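Week 3 handout: Automation at the packing bench

Welcome back, everyone! Last week we followed the Kutine plant from loading dock to office, and today we stay at one bench and think about the people who used to stand at it all day. At Poirier, 337 people work the floor, and 15 of them moved from hand placement to minding cells like these. Small parts, short reaches, the same move over and over — you'll know the kind of job I mean. 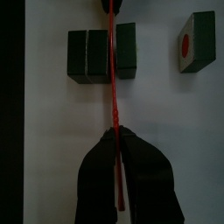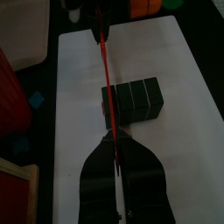
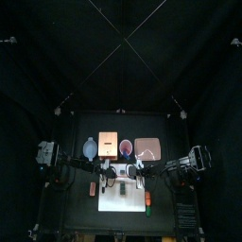
Figure 3.1. Bench work with green blocks, two close views at the gripper and one of the whole cell with both arms.

When you do the reading (the Panance case, please, all of it), keep a list of what the worker still decides. Who lays out the bench? Who gets called when a part sits crooked? Pay grades come up again in June, so hold on to your notes — and bring one question of your own to section.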